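**Ticket 3788: second gripper for the bin cell, quote query**
Status: open, waiting on purchasing
Raised by: Katia Grasso

Bronura have quoted 1929 for a spare set of fingers, delivery in 6 weeks. Kulton are cheaper but want us to order 20, a lifetime supply for several lifetimes. 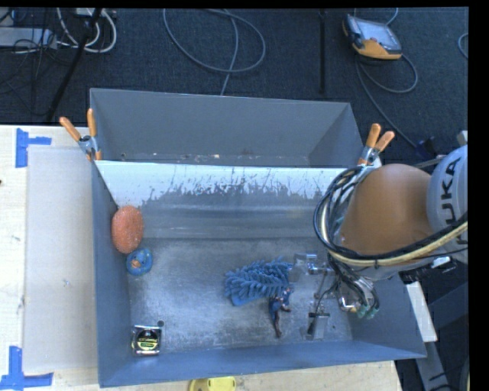 *Cell as it stands: KUKA arm, gripper down in the front bin, clamps between the bins.*

Update, Saturday: asked both firms whether their fingers will cope with a sponge and a tape measure in one bin. Bronura said yes. Kulton sent a brochure — a nice one.

Still to do: price proper bin brackets, as the clamps aren't on any budget line. Parking this until August's figures are in.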